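Can a robot do the flowers yet?

Feb 3, 2022

I keep a running list of household chores and whether a machine can do them. It's up to 38 entries now. Vacuuming has been crossed off for years, mowing too if your lawn is flat. Dishes I count as half done, because somebody still has to load the things. Flower arranging went on the list in July after Miyuki Hirose told me it was harder than folding towels, and I didn't believe her.

I do now. Folding a towel badly gives you a lumpy towel. Flowers have a long thin stem that bends when you hold it, a heavy end that swings around, and leaves that catch on everything. Then you have to get the other end into a hole. The setup at Risley uses artificial flowers, which at least don't bruise.
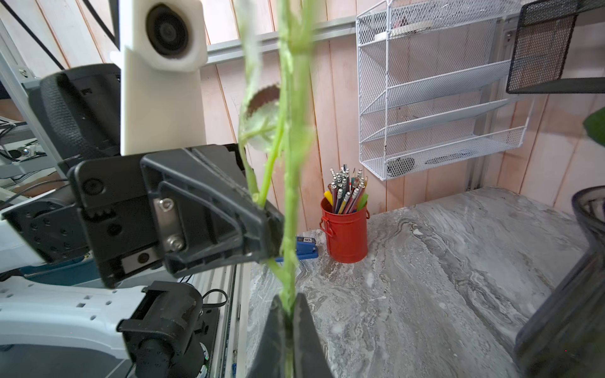

Two grippers on one stem.

A person passes a stem from one hand to the other without looking. For two arms it's a job in itself. Both have to agree on where the stem is, and one has to let go at the right time. Let go early and it drops, let go late and the two arms pull against each other. Kai-wen Sin told me the handover took up more of his notes than the rest of the task put together, and his notes run to 126 pages.

Picking up comes before any of that. A rose on its own is manageable if you grab it low, away from the leaves.

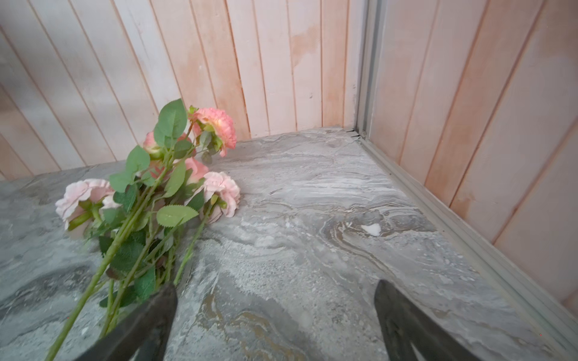

A bunch, like this one, is another matter. Stems lie across each other, so pulling one drags its neighbours along, and from above it's hard to tell which stem belongs to which bloom. I tried sorting a bunch at my own kitchen table with a pair of barbecue tongs in each hand. I gave up and made tea.

The vase has its own problems. Ribbed glass bends the look of whatever is inside it, and anything that judges distance by camera has trouble with clear surfaces. My own vase is a plain white jug, and I'd guess that would be easier.
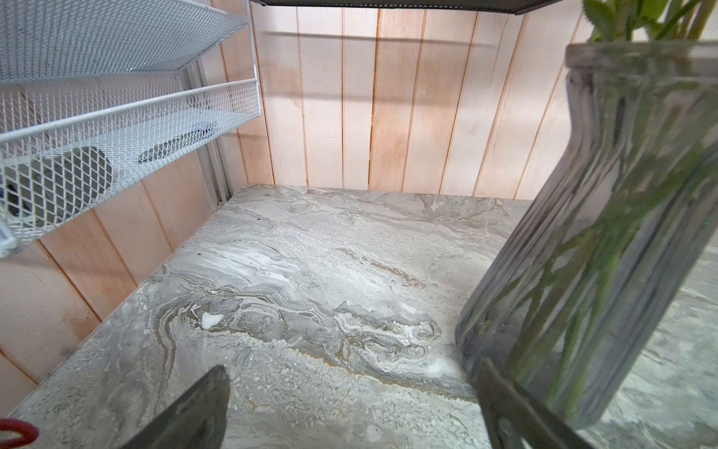 Would I pay for one of these at home? Not at any price I've heard so far, and I'd want it to clear the table and wipe it down as well.

For shop work I'm a bit more hopeful. A florist's bench has the same bucket, the same paper and the same colours week after week, and a machine that only stripped and sorted stems would save sore hands. The arranging could stay with the person who likes doing it. I've left flowers on the list with a pencil mark beside them, same as dishes.
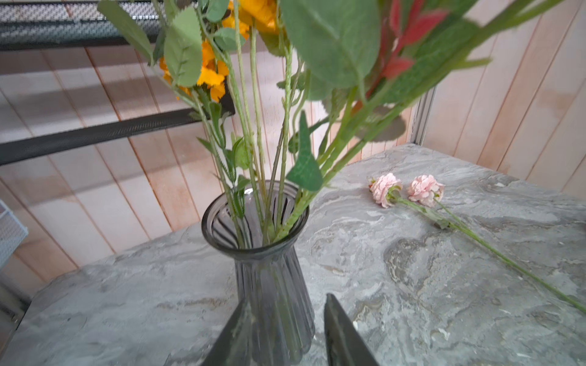 Lăcrămioara Stoica wrote back that I had the shop part wrong. Stripping is quick, she said, and what wears her out is carrying full buckets in from the van, so I should put that on the list ahead of the arranging. I've added it as number 39.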